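Lelow Meadow Path

By Margit Ljungberg
Last revised 23rd March

The Lelow Meadow Path is a walking route on the low ground at the edge of Lelow. It links a residential street with the open fields beyond the Voneck, a slow stream bordered by reeds. The route is part asphalt and part timber decking, and it is open on foot at all hours. It is 2,000 meters long from the street to the last field gate.

The name is a recent one. Older maps show the line of the path as the Ranjbar track, after a family that kept grazing land there, and some residents still use that name. 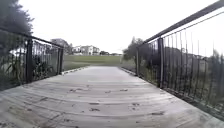
Decking

The timber sections are built of planks laid crosswise, at right angles to the direction of travel. Crosswise boards are the usual choice for walkways of this kind. A single damaged board can be lifted and replaced without disturbing its neighbors, and the seams give shoes some grip. Untreated or lightly treated wood turns gray within a few years of sun and rain, a change that affects the surface color and has little to do with strength.

Railings run along both sides, with upright posts carrying a top rail. Tall grasses and reeds grow behind them and are cut back once a year, in May. Leaves and soil collect on the boards between cleanings. When left in place they hold moisture against the wood, and algae can form — the main cause of slipping on decks near water.

Asphalt section

The paved part of the route crosses mown grass between the houses and the first stretch of decking. It was laid over an earlier gravel surface that washed out after heavy rain. The asphalt has no painted lines, and walkers and cyclists share its full width. Cyclists are asked to dismount before reaching the wood.

The grass beside the path is kept short, while hedges and shrubs are allowed to grow farther back. Large trees are mostly kept at a distance so that roots do not lift the pavement.
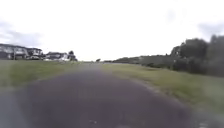

Américo Vieira wrote to the local newsletter that the asphalt should have stopped sooner, as the old gravel was easier on the knees and drained well enough if it was raked. A reply from Forough Rahimi argued that gravel had made the route very hard going for wheelchairs and strollers.

Footbridge

The footbridge carries the route over the Voneck and comes out at a grassy field. It replaced a narrower crossing that had no railing on the upstream side. The work was done by Beleo, a regional timber builder, under a plan drawn up by Nima Azimi.
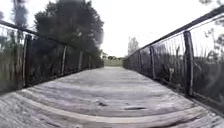
Boards on the bridge are inspected each spring for loose fixings, soft spots and raised edges. Knots and small surface cracks are normally left alone. A board that moves underfoot is refastened or replaced, and new boards stay noticeably paler than the rest for a season or two.

See also: Boardwalk; Footbridge; Shared-use path

Get new and revised articles by email. Enter your address to join our newsletter. You can unsubscribe at any time.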